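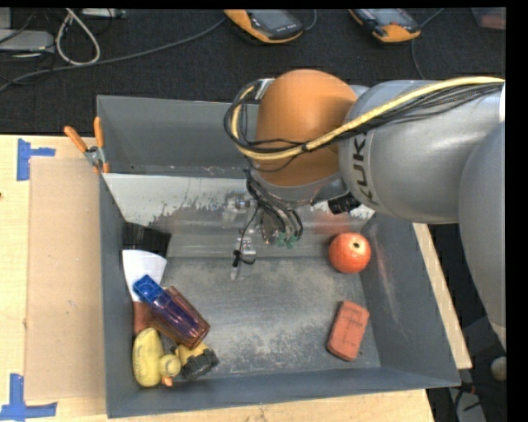 KUKA arm and grey metal bin.

What the word "class" is doing in arguments about feminism

Posted Thursday

Surachet Rattanakul left a long comment under my last post, saying that I treat class as a third item on a list after sex and race. He is right that I do this, and I think the habit is common enough to be worth pulling apart.

There are at least 2 meanings in use. In the older one, class is a relation: you own the place where the work is done or you are paid to be there. In the newer one it is a background, something read off an accent, a school or a parent's job. A woman who grew up poor in Undau and now owns a lettings firm is working class in the second sense and plainly not in the first. Most threads on the subject run for pages before anyone notices that the two sides have picked different meanings.

The Rirnum reader survey has the same fault. It had 1,622 replies and asked people to rank sex, race and class by "how much each has held you back". The class question gave no definition. People who had moved up would have to guess whether it meant then or now, and the published table adds all the answers together. I would not rest any claim on it, including the ones I agree with.

The list form also hides a difference in what people want done. Nobody in these debates proposes to abolish women. Quite a few propose to abolish employers as a class, and a few theorists would say something similar of race – that the category itself is the harm. Calling all 3 "axes" makes them look like the same sort of thing on one chart, and then people are surprised when the remedies do not line up.

Surachet's own view is that class should come first and the rest will follow. I don't accept that. Unpaid care at home was shared out unevenly before there were wages and would be afterwards, unless somebody dealt with it directly. His reply was that I was describing a household as a workplace, which I am, and I see no objection to it.

I have Esfahani's essay on housework and rent still to read. Comments are open, but please say which meaning you are using.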